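Store the raw streams, resample later

Most manipulation pipelines I review still resample at record time. The logger picks a rate, snaps every stream to it, and throws away the original timestamps. The files come out small and rectangular and the training code is simple. I think this is a bad default, and the tooling should stop offering it.

The case for it is convenience. Rachid Erraji made that case to me in October, and he is right that a fixed grid saves a week of loader work. But the grid hides clock offset. If the head view lags the gripper view by 4 frames, a gridded file will pair the wrong images and report no error. A policy trained on it learns to close late. People then tune the controller for a fault that sits in the logger.

We hit this on Astex, our two-handed set. Of 1,279 episodes, 113 had an offset that drifted within the take. We found them only after Essam Lahlou patched the recorder to keep device time next to host time. The older gridded files could not be checked at all - the evidence was gone.
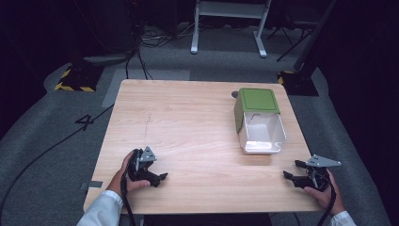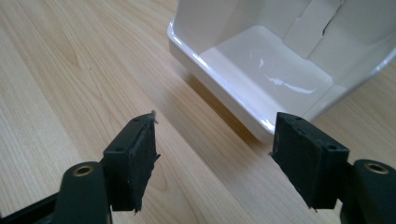 Head view with both grippers at the table (first) and view from a hand-held gripper (second).

The two kinds of view also fail differently. From the head, finger motion covers few pixels and a small lag is hard to see. From the gripper, the fingers hold a nearly fixed place in the image and the background does the moving, so the same lag shows up as pose error. Any single tolerance for both is a guess.

My proposal is dull. Write each stream at its native rate, with both clocks. Put resampling in the loader, as a versioned step with its parameters saved next to the model weights. Fail loudly when the estimated offset passes a per-stream limit.

The cost is disk space and a slower first epoch. Caching the resampled output fixes the second. For the first, buy disks.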